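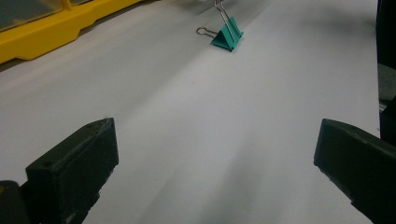 Según la dirección de la Escuela de Hostelería y Turismo de Grenano, un destino accesible empieza a construirse en las aulas, mucho antes de que el viajero reserve su habitación. Con ese planteamiento, el centro ha cerrado el primer curso de su programa de formación en atención a visitantes con discapacidad, en el que han participado 53 estudiantes de segundo año.

El programa se desarrolló en dos fases. La primera, de carácter teórico, abordó la normativa vigente, la señalización de espacios y la redacción de folletos en lectura fácil. La segunda llevó al alumnado a establecimientos de Jiltmont y de la comarca costera de Skaltano, donde cada grupo acompañó al personal de recepción durante 27 jornadas.

Los informes de prácticas coinciden en varios puntos. En los hoteles de menor tamaño, las rampas y los aseos adaptados suelen existir – con calidades muy desiguales –, pero la información que se ofrece en el momento de la reserva resulta escasa. En Skaltano, el paseo marítimo dispone de pasarelas hasta la orilla; el transporte desde la estación, en cambio, exige aviso previo y carece de servicio los domingos.

La fundación Xie, que financia las becas de desplazamiento, ha confirmado su apoyo para el próximo curso. La escuela prevé ampliar la oferta a 56 plazas e incorporar un módulo de lengua de signos, impartido en horario de tarde. El plazo de solicitud permanecerá abierto durante todo el mes de julio en la secretaría del centro.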